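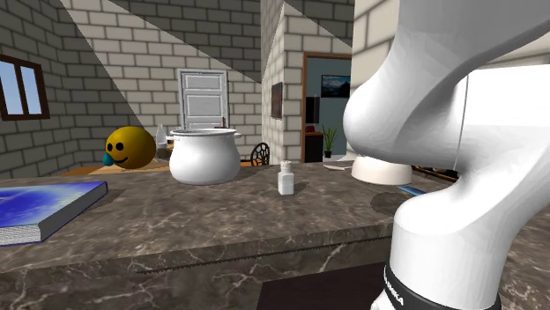 ## Choosing a countertop: what I learned, in posts

**1/** We signed off on our kitchen counter this week. A few people asked how we picked it, so I'm putting it all in one thread. August 2024 prices, small town, one L-shaped run and no island.

**2/** We started with three materials: laminate, quartz, and marble. Laminate was out early. My spouse grew up with it and never wants to see another burn ring from a saucepan.

**3/** Quartz was the sensible pick. The showroom in Urkton had plenty of it. We brought home two samples and left them by the sink. Both looked fine. Neither of us cared which one won.

**4/** Then we went to the stone yard at Lopes. They keep the slabs standing upright in racks and you walk between them. Wear closed shoes. Bring a cabinet door if you can carry one.

**5/** I had only ever pictured white marble. The darker brown-gray slabs with pale veins hide crumbs and coffee much better. Scratches still show if the light is low.

**6/** Marble etches. Lemon juice, vinegar, tomato sauce, wine. Sealing helps with stains but does nothing for etching. I put half a lemon face down on our sample overnight and got a dull ring.

**7/** We decided we could live with rings. If you can't, get the quartz and don't look back.

**8/** Costs. The fabricator charged 400 for the sink cutout and another 400 for delivery and the old counter haul-away. Edge polishing was 60 a foot for the fancy profile, so we took the plain eased edge.

**9/** Ask where the seam goes before you pay. Ours was drawn right next to the stove. Farzana Farooqui at the yard moved it to the corner on the template and it didn't change the price.

**10/** Also ask about the veins. On an L shape they will not line up by themselves. You have to say which way you want them to run, and you have to say it before the cut.

**11/** Check that your cabinets are level. Ours were off by 10 millimeters at the far end. We shimmed them ourselves over a weekend.

**12/** Someone asked about sealer. The yard uses one called Grustano. Wipe on, wait, buff off. They told us to redo it in December and then once a year.

**13/** Backsplash is next. Leaning toward plain white tile, with grout a shade darker. If you've used the Urkanska tile, tell me how the glaze holds up behind a stove.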